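Shirt folder, shared workshop, Wekstead

The Birnero is two arms and one large padded optimism. It lives at the back of the workshop in Wekstead, where it has spent 10 months learning to do a job I could already do badly in a few seconds. The control software is called Drusix and has been rewritten from scratch twice, both times by me, both times late in the evening.

It was meant to be finished by December. Then the left wrist developed a wobble, and I spent most of the winter printing brackets. Version 5 is the one fitted now. The earlier ones hold up a shelf.

Budget so far is £104 on connectors and cable alone, and I still end up borrowing screws from the lathe people.

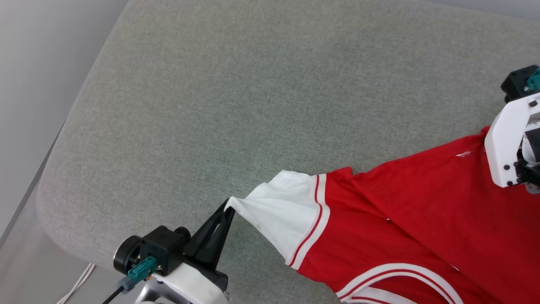

Sleeves are the hard part. A shirt body is more or less a rectangle and will put up with being treated as one, but a sleeve has opinions. Drusix wants hold of the very end before it tries anything else, and the left gripper has it here, the white part pinched down to a tiny tip with creases fanning out behind. The red body is still wrinkled and there's a long fold running across it, which the software will want to discuss. The cloth on the work surface is grey – I tried a patterned one and the cameras took it for laundry. Cable routing on the floor remains on the list, at number 61.

Last updated: Saturday, August 8, 2020

Recent galleries
Wrist brackets, versions 1 to 4
Shin bench clamp rebuild
Rewiring the workshop lights
The sock attempt

This site uses cookies to remember which galleries you have looked at. OK / Settings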